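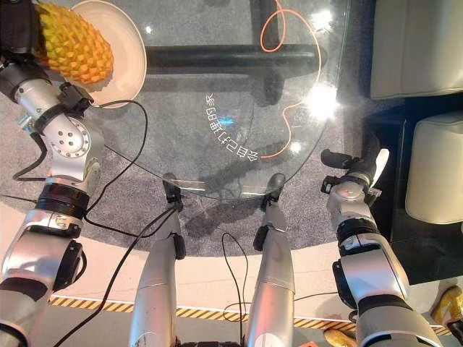 Two arms, one plate, one lumpy yellow fruit-shaped object. The right gripper is open and empty.

I've been asked three times now whether we're buying a pair of arms, so I'm putting my answer where people can find it. The answer is not this year, and I'd want a much better quote before I said yes in any other.

Telberg's sales sheet prices the arms and stops there. Fine, but arms don't work on their own. Nnamdi Odukoya went through the sheet with me and we started a second list of what it leaves out. Cables. Spare fingers for the grippers. Floor tape. A table, a plate, things to pick up. Somebody's hours to set it all up, then somebody's hours again when a joint starts acting funny. By the time we quit we had 11 lines that weren't on the quote, and the freight line alone came to $1,380.

Then there's the glass. I keep hearing that a setup should look like a real living room, with a sofa and a carpet and a nice round table. Okay. But glass throws glare all over the place and you can see straight through it to the supports and the carpet underneath. If I'm paying for a system that has to find a plate, I want to know what it costs me in extra tries before it copes with that. I asked Telberg. I got a brochure.

Waraporn Paisan thinks I'm being cheap. Her argument is that two arms can do jobs one arm can't, and she's right about that – I just don't see many of those jobs on our list. We wrote down 9 tasks in the fall. I'd try most of them with one arm and a decent clamp.

The other thing that bugs me is the service plan. Hiltmont wants it paid up front, before anything is out of the crate, and the small print says travel is billed on top. More than 170 hours of use a year and you move up a tier. Who keeps under that? You'd have to leave the thing switched off.

So my plan is to rent one arm in July, keep a log of every hour and every dollar, and look at the numbers with Nnamdi afterward. If Telberg will put the missing lines in writing before then, I'll read them. Waraporn has already asked for the second arm to be penciled in. I've penciled it in very lightly.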